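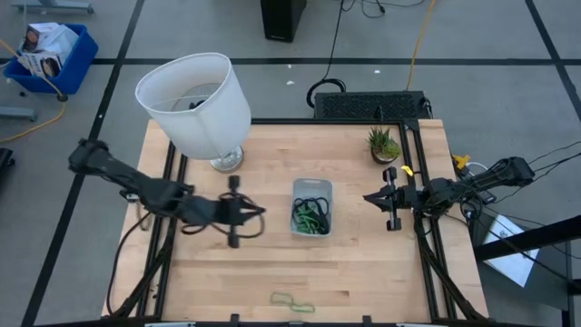 Small bin for cords and bands, kept on the table with the lamp and the plant.

Cord and Cable Tidying: Frequently Asked Questions

These are the questions we get most often at the Nesport store and through the Walczak home storage help desk. Last updated Mar 31, 2022.

What size bin should I use for loose cords?

Smaller than you think. A shallow bin that holds one or two bundles is easier to keep in order than a deep one, where everything sinks and knots together. If the lid won't close or the cords stand up over the rim, split the contents between two bins.

Clear, translucent or solid?

Translucent is a good middle choice. You can tell what kind of thing is inside without opening it, and the mess doesn't show as much as it does in clear plastic. Solid bins need a label.

How long can a cord be and still go in a small bin?

We suggest 60 inches as the limit for ordinary charging cords. Anything over 90 inches should be coiled and hung on a hook. Extension cords should always be hung, whatever their length.

How do I coil a cord without damaging it?

Follow the curve the cord already has. Make loops as wide as your hand and lay each one on top of the last. Don't wrap it around your elbow, and don't fold it sharply next to the plug – that is where most cords fail. Fasten the coil in the middle.

Which should I use, rubber bands or cable ties?

Rubber bands are fine for a few months. After that they dry out, and some leave a sticky mark on the cord. Hook-and-loop ties last longer and can be reused. Plastic zip ties hold well but have to be cut off, so keep them for cords that stay in place.

Can I keep bands and cords in the same bin?

Yes, if there aren't many of either. A bright color helps here. Green bands are easy to pick out from dark cords, and black ones tend to disappear.

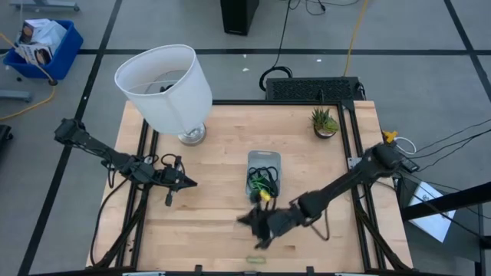 If you have a lot of bands, give them their own container. They work their way between the coils, and you end up pulling out the whole bundle to get at one.

My cords are already in a knot. Where do I start?

Empty the bin onto a table and clear enough room to spread things out. Find the plugs first and work from those ends. Loosen the knot from the outside and don't pull it tight. Take out clips, bands and other small pieces as they come free and set them to one side.

What about cords I can't identify?

Put them in a bag marked with the month. If a bag marked April is still unopened a year later, the cords in it can go. Many towns take them with small electronics. In Tastumville the drop-off is at the recycling center, and there is a limit of 50 pounds per visit.

Is it all right to keep the bin on a table I use every day?

Yes. Keep it back from the edge, and away from any plant you water. Don't let cords rest against a lamp bulb. It's also worth picking up stray bands at the end of the day – they are easy to sweep off a table and hard to find on the floor.

How do I clean a plastic bin?

Warm water and dish soap. Dry it completely before the cords go back in. Don't use solvent cleaners, which can cloud the plastic.

Do Zullel dividers fit your small bins?

They fit the 9-inch bin only. For other sizes, a piece of stiff cardboard cut to the width does the same job.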